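Give Me a Tray and a Good Snack Table

I have eaten at restaurants with cloth napkins and a person whose whole job was bread, and I enjoyed every minute. But if you ask me where I am happiest with food in front of me, I will say a snack table. A plain one, the kind you find in the lobby of the Mimdale community theater at intermission, or down the hall from the pool in Hurklow, where you pick up a tray and put things on it and feel about nine years old.

I think we treat these tables badly. We shove them against a wall, dump everything out in its shipping carton and call it refreshments. Then we wonder why people grab a soda and wander off. A snack table deserves the same thought as a dinner table. Maybe more! Dinner guests have agreed to stay. At a snack table you have the length of an intermission to make somebody glad they got in line.

My first firm opinion is about height. Flat is the enemy. If every drink stands on the same level, you see the front row and you guess at the rest, and the person behind you is guessing too, right into your shoulder. Put the drinks on two levels, with the back row raised, and the whole choice is there at a glance. I love a clear stand for this. It takes up room without looking like it does, and the color of whatever you put on it does all the decorating. Red bottles on clear shelves need no tablecloth, no bunting, no little chalkboard with a pun.

My second opinion is about baskets. Small bags of snacks slide. They slide off plates, off each other, and off the table if the heating kicks on. A basket with a bit of depth lets you heap them up, and a heap is what you want, because a heap says help yourself. Five bags lined up in a row look like inventory, and people don't like to be the one who breaks the row. Wicker is my favorite. It's light, it's forgiving, and it makes even the cheapest chip look like it was brought by someone who likes you.

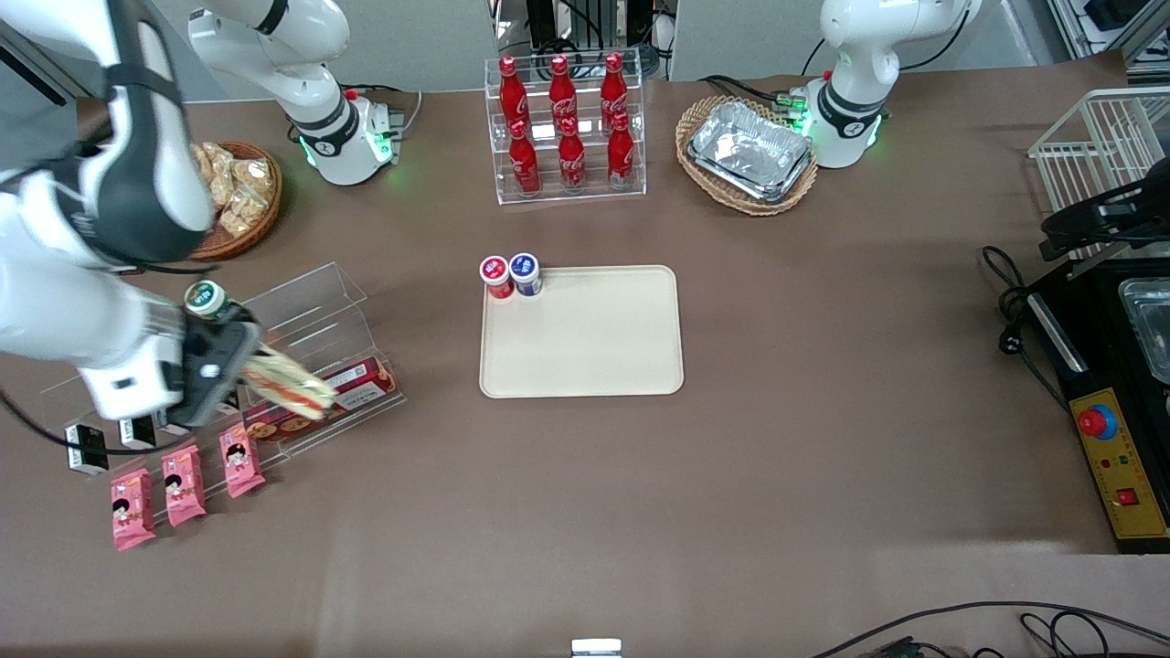
Bottles on two tiers, snack bags in the basket, and a tray in the middle where it belongs.

Notice the tray, please, because the tray is the heart of my argument. For a while the Mimdale lobby went without them. The thinking was that people could carry a bottle and a sandwich in their hands, and of course they can, but then they can't open a door, hold a program or take a child's mitten when it's handed to them. People bought one thing. When the trays came back (plain beige ones with rounded corners and a low rim, nothing fancy) folks started buying a drink and a sandwich and a bag of something, and they sat down together to eat it. I don't have a study to show you. I have a bench by the coat rack that used to be empty.

A tray also gives your snack an edge. I don't know how else to put it. A wrapped sandwich on a bare table is a thing somebody left behind. Set it on a tray and it's lunch.

I would spend my money in that order, too: trays, stands, baskets. When the Hurklow pool redid its snack corner, they bought 500 paper napkins with a wave printed on them before they bought anything to put the napkins in. They're very nice napkins. I believe they still have most of them. Meanwhile a secondhand tray from Moldovan Restaurant Supply over in Bisley cost me 39 cents in January, and I bought a stack so tall I had to seat-belt it.

Now for the part I go back and forth on, which is the hot end. I adore hot food at a snack table. The smell alone will empty a lobby toward you. But warm food brings a whole other kind of furniture along with it: deep metal pans, switches, lights, a cord that has to go somewhere. I say give all of it one end of the table and let it have that end completely. Keep the cord out of the walkway, keep the switch where the server can reach it, and don't let the cold things creep over to fill the gap. A table can be generous and still have a border.

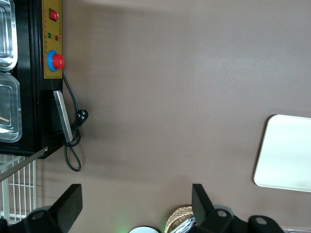
Skip the hot food altogether, one reader wrote to me after my last piece on this, since the minute you serve anything warm the line doubles and all the cold stuff gets ignored. It's a fair complaint, and I've stood in that line. I still disagree. A long line on a winter night is a sociable thing, and the fix for ignored sandwiches is to put them first, before the warm end, where people are still hungry and deciding.

And do wrap the sandwiches in something clear. I feel strongly about this! Mimdale has 3693 residents and I would bet every one of them has at some point bitten into egg salad while expecting cheese. With a see-through wrapper you can check for yourself and move along. Labels help, but labels get stuck on crooked or end up underneath. Filling doesn't lie.

Small cups and tubs are the hardest thing to get right. They tip, they roll, they hide behind taller neighbors. Give them a low step of their own at the front. And if one does go over on your tray, the rim will catch it, and there you have one more reason to love the rim.

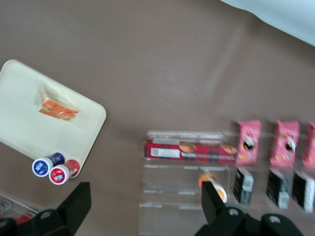 A wrapped snack and two small containers by the tray's rim, with the tiered stand alongside.

I don't want snack tables to get stylish. Please don't read all this and go buy slate. What I want is for the person setting up to stand where the customer stands, once, before the doors open, and look. Can you see every drink? Can you reach the bags without leaning over something hot? Is there a tray within reach before you need it, and a clear patch of table to set it down on while you dig for change? That open patch matters so much, and it's always the first thing to get filled with flyers.

The spring musical opens soon and I've already asked to do the table. I have my stack from Bisley. I'm hoping for pretzels.

Comments (4)

Guest: Yes to trays. Our church hall got rid of them to save on washing and now there's soup on everything.

BisleyMom2: Those Moldovan trays are great but check the bottoms, a couple of mine rocked like a boat.

Guest: Disagree on wicker. Crumbs get in it forever. Wire baskets with a cloth liner, and you can wash the liner.

lobbyrat: I have some of the wave napkins if anyone wants them.

Contact us | Copyright Mimdale Weekly Reader, all rights reserved | Back to top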